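Right, finally got Nesadwood running last night and I have thoughts. Short thread, no story spoilers past the first town.

It's a co-op survival thing from Kratochvíl, the lot behind Fisach. You wash up outside Zanville with a blunt axe and a map that's mostly blank. My kind of evening! 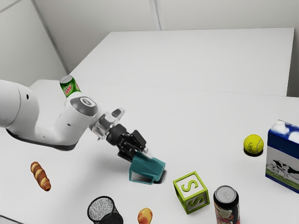
Teal cup, black gripper, white table.

Combat is better than I'd hoped. Dodging feels quick, parrying is a bit stingy (I died to the same boar 10 times, don't ask) and bows are brilliant once you find decent string.

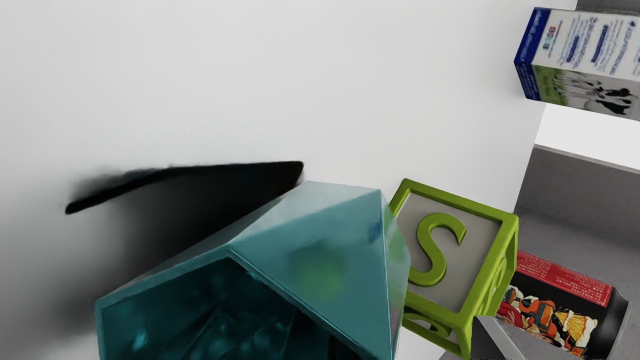

Crafting though, oof. The workshop upgrade wants 670 planks and your bag holds 300, so it's back and forth to the sawmill all night. Please give us a cart.

Played with 2 mates and the connection held up fine until the storm bit, when we all started sliding about like we were on ice.

Still going back in tonight. If anyone's found the key for the Zanville lighthouse, my messages are open.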